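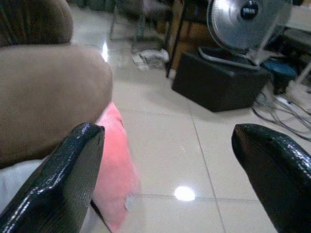 Figure 6. Cloth next to soft furniture on a tile floor, seen from the gripper.

6. Floor pickup in a living room

Read this section before you schedule the Arkeo for floor pickup. The arm set can lift a cloth from a bare floor. It can't yet tidy a whole room without someone nearby, and you should plan your day around that.

What works now: single cloths and small soft items lying in the open.
What works some of the time: cloth that touches a chair or sofa, and crumpled paper.
What doesn't work yet: folding, sorting by owner, and anything tangled in a cord.

6.1 Before you start

1. Move power strips and loose cables out of the pickup area. Unplug them first.
2. Turn off any fan that stands on the floor or on a low box.
3. Dim overhead lights if they make bright spots on glossy tile. The depth reading drops out over glare.
4. Set the grip level to 13 for towels and other thick cloth.

CAUTION: Cables are the most common cause of a stopped job. The gripper can't tell a thin dark cord from a grout line every time. Do not run floor pickup over a live power strip.

6.2 Running a pickup

1. Open the Floor menu and choose Soft Items.
2. Mark the item on the screen. Leave chair arms and cushions outside the box you draw.
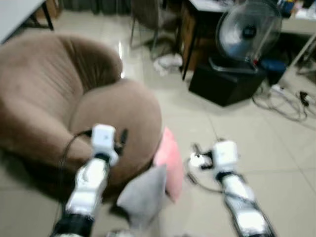 3. Press Preview and check the path of both arms. If either path crosses the upholstery, press Shift and draw the box again.
4. Press Start. Stay within reach of the stop button.
5. When the job ends, check the floor yourself. The "Done" message means the arms have returned to rest. It does not mean every item was lifted.

NOTE: In our Durkcombe test rooms, Sneha Mathur's group logged 2000 pickups of cloth left against furniture. The arms finished 1942 of them, but about 24 seconds per item is still slower than bending down.

6.3 If the gripper takes the wrong fabric

1. Press Stop, then Release. Don't pull the cloth free by hand while the fingers are closed.
2. Wipe the finger pads with a dry cloth.
3. Move the item a hand's width away from the chair and try again.

If error F-13 comes up twice in a row, go to section 9, Finger Calibration.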